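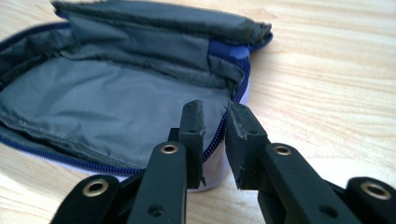

Home | Features | Travel | Archive

The Small Pouch Comes Back

2023-06-26

In Drerkcombe I met three people who keep their cables in an old padded pouch. I understand them well. A drawer hides everything, but a pouch must be emptied before each journey, and then one sees what is really needed.

I keep only 2 chargers now. The lining I clean with a damp cloth, and I leave the zip open overnight.

Related
Sunthorpe by slow train
Tomić and the art of folding
What to pack in August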